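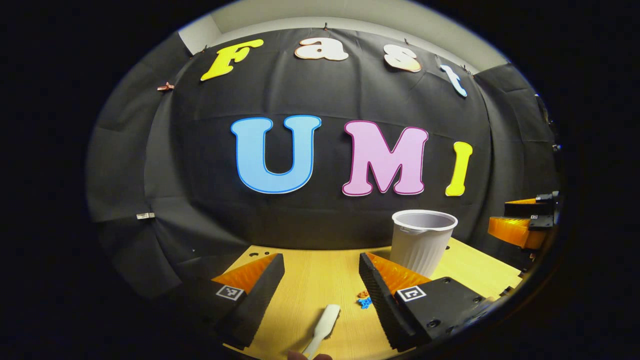
How many times does a person have to show a robot a task before it can do it alone?

A few hundred for a simple one, if the showings differ enough from each other. The team in this story settled on 637.

Home Stories Essays Authors Archive
Search this site Go

The Spoon Count

Eleri Cadwaladr had done 458 scoops by the time the heating went off, and she kept her coat on for the rest.

The job was easy to explain. You held the gripper in your hand like a heavy pair of tongs, with the spoon held in your fingers, just below its orange pads. You went for the small pieces on the table, lifted them, carried them to the white cup and let them drop. Then you moved the pieces and did it again. The lens saw what the gripper saw, and later the arm would be given all of it and asked to do the same.

"You're too good at it now," said Parvathi Shetty, who was watching the recordings come in. "The last thirty look like one scoop copied thirty times."

"I thought that was what you wanted."

"I wanted it in January. Then we ran Stulura on clean scoops and it did fine until the cup was two inches to the left."

Stulura was the fourth version of the policy. The third was called Pan and had never picked up anything. The names came from Olumide Nnaji, who would not say where he got them.

Eleri moved the cup two inches to the left. She scooped badly. One piece rolled off the spoon and she chased it across the wood, pushed it against the spoon with a small turn of the wrist, and got it on the second try.

"Keep that one," Parvathi said.

"I missed."

"You missed and then you fixed it. Stulura has never seen anyone fix it."

So for the rest of the afternoon Eleri made mistakes. It was harder than she expected. If she planned to miss, the miss looked planned, and Parvathi threw it out. She tried scooping with her other hand. She tried it while talking to Olumide about his sister's apartment in Fladden, and that worked best – she dropped pieces all over the place and picked them up again without noticing.

She stopped at 637. Olumide trained overnight.

In the morning they gave the arm 219 trials, with the cup moved each time by Berenice Ibarra, who had not seen the recordings and had no favorite spots. Parvathi sat with the sheet on her knee and made a mark for each one. The old version had finished fewer than half on the same test. The new one finished all but 31.

On trial 88 a piece slid off the spoon. The arm stopped, came down lower, and nudged the piece with a small turn at the last joint.

"That's my wrist," Eleri said.

Parvathi wrote down the trial number. "It's in the mean somewhere."

"No, look at it. That's how I do it."

Berenice played it back for her twice. Then she moved the cup toward the back of the table, and Parvathi turned the sheet over and started the next column.

Contact | © Grollance Stories | Back to top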